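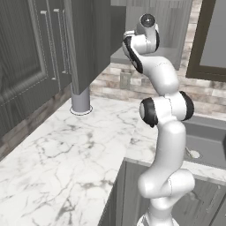 COOKS AND TESTERS WANTED, community cookbook, second round

Posted August 24, 2022

Quick one because we are behind. We are looking for home cooks to test recipes for the Prerken Neighborhood Cookbook, second edition. Also one paid part-time job, see further down. Please read the whole thing before you email, we got a lot of mail last time asking stuff that was in the post.

What it is

A cookbook of what people on our side of town make at home. First edition came out in June last year, spiral bound, sold out, people complained about the index (fair). For this one we have 226 recipes sent in and most have never been cooked by anyone except the person who wrote them down. Some have no oven temperature. One soup just says "until it looks like my aunt's." So, testers.

Who can apply

Anybody 18 or over with a working kitchen and a bit of patience. You do NOT need to be a good cook. In fact we want a few people who are nervous about cooking, since they ask the best questions in the margins. Renters fine, shared kitchens fine, hot plate and toaster oven fine too, just say so on the form so we don't send you a braise that takes the whole day.

We are short on:
People who bake bread, any kind
People who eat vegetarian or vegan
Anyone used to injera, teff batters, long ferments
Left handed cooks (the knife notes in the first book were all wrong for you, sorry)
People who cook for one. Half the recipes feed a wedding

What you'd do

You get a packet of recipes by email. You pick the ones you want to try, cook each one exactly as written the first time, even if you can see it's wrong. Especially if you can see it's wrong. Then fill in the sheet: what you bought, what it cost, how long it really took start to finish including washing up, what confused you, would you make it again. Then if you like you can cook it a second time your own way and tell us what you changed.

Sheets go back to Reiko Ichikawa, who edits the book. She will probably call you. She likes the phone. If you hate the phone put that on the form and she'll write.

Packets go out in batches and you have three weeks on each. Life happens, tell us, we'll move it to somebody else. What hurts is when a recipe vanishes for a month and we don't know if it was cooked.

What you get

Groceries paid back, up to the limit printed on your packet, keep your reciepts. Receipts must be readable, take a picture the same day, the thermal ones fade. A copy of the book when it prints. Your name in the back, or not, your choice. Supper at the end at the Ueda Street hall where everyone brings the dish they tested that they liked best.

No wage for testing. We know. If the grocery money being paid back later is a problem for you, say so and Kedir Lencho can set you up with a store card in advance, it's not a big deal and you don't have to explain.

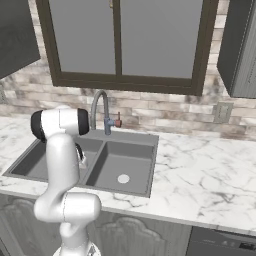

A word about measuring. Everything in the book will be in cups and grams both. If you own a scale please use it. If you don't we have loaners, pick up at the hall, bring back clean with the batteries in. Spoons level unless the recipe says heaped. "A glass" turns up a lot in the older recipes and we would love for you to write down how much your glass held.

Butter is salted unless told otherwise. Eggs large. Flour, note the brand, because it does change the dough. Oven, if you have an oven thermometer write what it says and also what the dial says.

PAID POSITION: test coordinator, part-time

Natsumi Kudo did this for the first edition and is going back to school, so we need a replacement soon. 12 hours a week, runs until the book goes to the printer, maybe a bit after. $21 an hour. Hours are mostly yours to set but you need to be reachable Monday evenings when we have the editing call.

The work:
Sending out packets, keeping the master list straight
Chasing late sheets, politely, then less politely
Paying back groceries with Kedir, matching receipts to names
Sorting clashes (we have four versions of the same walnut cake and all four families are coming to the supper)
Allergen notes. This one matters. Every recipe gets checked against the list by two people and you're one of them

You should be organized, OK with spreadsheets, and able to read bad handwriting. Second language very welcome, Latvian, Japanese, Amharic or Oromo most useful right now because of what's been sent in. Publishing experience is nice but whatever. Driving license not needed, the hall is on the bus.

How to apply

Testers: fill in the short form at the hall front desk or ask for it by email. Tell us what your kitchen has (oven, number of burners, freezer space, blender yes/no), what you won't or can't eat, and the last thing you cooked that went wrong. That last answer doesn't get you rejected, we just like reading them.

Coordinator: one page letter plus names of two people we can call. No photo please. Résumé if you have one. Send to Elīna Petrauskas, subject line COORDINATOR so it doesn't get lost with the tester mail. Interviews are in person at the hall or by phone and you'll hear either way.

Testers are taken as they come untill we have enough. Coordinator letters by the end of next week.

Few things people asked already

Can I test my own recipe? No. You can test your neighbor's.
Can my kids help? Yes and write down which steps they did.
Can I sub ingredients? Not on the first cook. If you truly can't find something, call before you swap it.
Do I have to take pictures of the food? No, Toshio Honda is doing all the photos for the book, on one day, in the hall. He may ask you to bring a pan of something.
I submitted a recipe last winter and never heard back. It's in the pile. If it came by paper, and you moved since, please send the new address.
Is it too late to send a recipe in? For this edition yes. Except pickles. We have almost no pickles.

Post this at work or at your laundromat if you can, printed copies at the front desk, take a few. Office line is picked up afternoons only, leave a message and say your number twice.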